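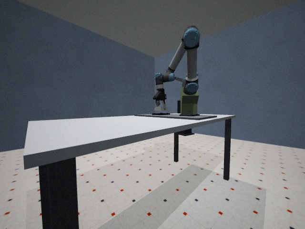 Trosamow is a subscription that lets a small shop try out a robot cell in software before buying one. You send in measurements of your bench and your part, and Savolainen, the company behind it, sends back a simulated cell you can run on an office computer. We paid for it ourselves, used it at our shop in Mudthorpe, and have been asked about it often enough to put the answers in one place. The stock cell has an arm with blue joint caps on an olive-green pedestal, way down at one end of a long table, with a pale little block at the gripper's fingertips. Most of that table is bare. Our benches have never looked like that, and a good share of what follows comes back to that point.

Who wrote this page?

Ramil Macapagal ran the trial and wrote the answers. Noelia Escobar, who does our fixtures, read them over and took out two complaints she thought were unfair. We get no discount and no referral money.

What does it cost?

We paid $2507 for the first year, one seat. Custom gripper models are extra. The sales page says "everything you need to decide," and we don't agree, but the price was at least the price. No surprise charges so far.

Is it easy to set up?

Easier than we expected. The stock cell opened on the first try and the arm could be jogged around with a mouse. Getting our own bench in took 13 days, mostly waiting on email. The measurement form has no place for a vise handle that sticks out past the bench, so we typed it in the notes box, and it was left out of the first version they sent.

Does the simulated arm move like a real one?

The paths look right. Whether the timing is right is another matter. The program gave us a cycle of 27 seconds for moving one part from a tray to a nest. We asked what that number assumed about gripper closing time and settling, and the answer was "typical values." We asked for the values. We were told they vary by hardware — true, and no help to anyone trying to work out a payback.

Can it tell me if the robot will drop my part?

We wouldn't trust it for that. A clean block is about the kindest thing you can hand a gripper. Our castings have draft on two sides, flash along the parting line, and usually a film of oil. You can set a friction number, and the sim will do whatever that number says. Somebody still has to know the number. Savolainen's manual suggests "testing on hardware," which is the step we were hoping to put off.

What about reach and collisions?

This is the part worth paying for. We found that our planned pedestal spot would have had the elbow folding back toward a cabinet, and we found it without drilling a single hole. Noelia moved the base over in the model and the trouble went away. She says she could have caught it with cardboard and a tape measure. Maybe so, but she hadn't.

One warning. Collision checks only cover what is in the model. Hoses, cables, the trash can and the person leaning in to clear a jam won't show up unless you put them there.

Does it cover safety?

No, and the contract says so in small type. You still need a proper risk assessment of the real cell. The brochure's phrase "safety-ready layout" should be dropped, and we told them that in March. It was still there when we last looked.

How does it compare with Pakora?

Pakora is cheaper and its trial lasts 28 days, long enough to get a real answer. Its graphics are plain and its part import failed on two of our files. Trosamow looks better and imports better. Looking better counts for less than you'd think after the first afternoon, though it did help when we had to show the plan to our landlord.

Can programs be moved straight to the robot?

Savolainen says yes. We haven't bought the arm, so we can't say. Ask them for the name of a customer who has done it with your controller. We asked, and we're still waiting.

Would you renew?

Probably for one more year, if the price holds and they publish those timing values. For a shop with one simple job and plenty of floor, we'd skip it and rent an arm for a month.

When was this page last changed?

December 2020. The part about Pakora's import was redone then, after they put out a fix that took care of one of our two files.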